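Teaching by Hand Is Still Doing It Yourself 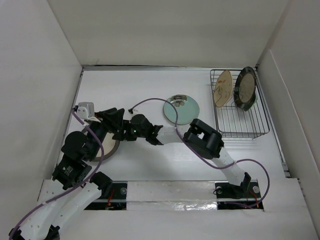
Issue 100, page 3

Podia would like us to believe that the kitchen robot is nearly here, and that all it needs is to be shown what to do. Two arms, a few plates, a dish rack, and a person at the controls. Do the job enough times by remote control and the machine picks it up. I have my doubts.

I spent a morning at their Fleston workshop, and I'll say this for them, they didn't hide the person. She sat at the controls and moved plates for up to 3 hours, stopping for tea. She was good at it. Watching her, I kept thinking she could have done the washing up for the whole building in the time.

The answer to that is always the same. You pay once and the robot works for ever. But do you pay once? The plates at Fleston were different colours and one was oval, and I was told this was the hard version. My own cupboard has bowls in it, a gravy boat, and a colander that fits nowhere. Who is going to come round and show it those? If it's me, then I've bought a very dear apprentice who lives on my worktop.

There is a second thing. When a person steers, the person does the clever bit. She sees the plate is about to tip and eases off without thinking. The recording holds where the arms went and what the cameras saw. Whether it holds her reason for easing off is a question I put to two people, and I got two different answers.

Somboon, the smaller outfit over in Flindville, skips the controls and has staff push the arm about directly. It's cheaper, and they say it feels more natural. Perhaps. It's still somebody's whole working day, and the pay I heard mentioned was poor.

Podia promises a public trial in December. I shall go, and I shall take the gravy boat.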